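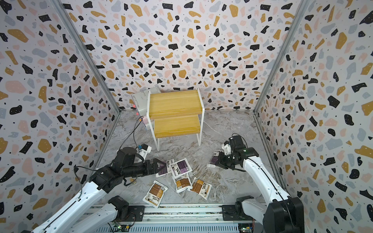
Wirkness (software)

From the Oltwood Robotics Wiki

Wirkness is a motion coordination program for two-arm tabletop robots. It takes in a stream of target poses for a left and a right arm, checks them against each other, and sends out joint commands that keep the arms from colliding while letting both work in the same small area. It was written at Oltwood, a robotics workshop in the town of Flotthorpe, and is used there mostly for sorting and shelving tasks with small packaged goods.

Contents
1 Background
2 How it works
3 Handling of soft packages
4 Tooling
5 Known limits
6 See also

Background

Early two-arm setups at Oltwood ran each arm from its own program. The two programs shared nothing except a stop signal, so the arms had to take turns. One reached in, grabbed something, and backed all the way out before the other could start. This was safe and painfully slow, and it ruled out the most interesting thing a two-arm robot can do, which is to have both grippers busy in the same pile.

Wirkness replaced the pair of programs with a single planner. The first version to be used daily, release 4, is dated 3/17/23. It was also the first to work with Forsyth, the workshop's camera and perception package, and the two have been developed side by side ever since.

How it works

The planner treats both arms as one machine with a single long list of joints. At every control step it looks at where each arm wants to go, predicts a short stretch of motion, and measures the gap between every pair of links. If the gap will stay wide enough, the commands pass through untouched. If it will not, the planner slows one arm and bends the path of the other. Which arm gives way is decided by load: an arm that is holding something keeps its path, and the free arm moves aside.

The control loop runs at 500 steps per second. Planning happens on a slower loop beside it, and the fast loop fills in the points between plans with a smooth curve. The handoff between the loops is one of the most elegant parts of the code, and people new to the project are usually told to read it first.

For arms mounted on a shared rail, the distance between the two bases is stored in a single settings file. Wirkness builds the whole collision model from that one number and the arm geometry, so moving a base along the rail means changing one line. Walls, floors, and shelves are added as plain boxes.

Handling of soft packages

Flat food pouches are a favorite test at Oltwood, and for good reason. They overlap, they slide on smooth floors, and their edges fold when a gripper closes on them. A pouch that lies flat gives parallel fingers very little to hold, and once lifted it hangs from the grip and takes up space the planner has to know about.

Wirkness deals with the last problem by attaching a "hang volume" to the gripper as soon as Forsyth reports a grasp. The volume is a loose box below and beside the fingers, and the other arm must stay out of it. Its size comes from the label class — purple-label and brown-label pouches, for instance, can be given separate entries — and it shrinks again when the gripper opens.

Choosing which pouch to pick is left to Forsyth. It ranks the visible pouches by how much of each label panel is uncovered, and Wirkness then hands the top two to whichever arms can reach them with the least crossing.

Tooling

Every run is saved as a log that can be replayed against a newer version of the planner. The shared replay set holds 3,305 runs, and a change is accepted only after it has been played through all of them. The replay viewer draws both arms as simple capsules and colors each link by its distance to the nearest neighbor. Watching a tight double reach in the viewer is a real pleasure, and also the quickest way to find a bad setting.

Known limits

Wirkness does not model cables. A loop standing up above a wrist can brush the other arm even when the links are well apart, so users pad the wrist shapes by hand. The planner also has no notion of friction, and a pouch pushed by one gripper may slide out from under the other. Logs longer than 3,000 seconds must be split before replay.

See also

Forsyth (perception package)
Two-arm planning
Parallel grippers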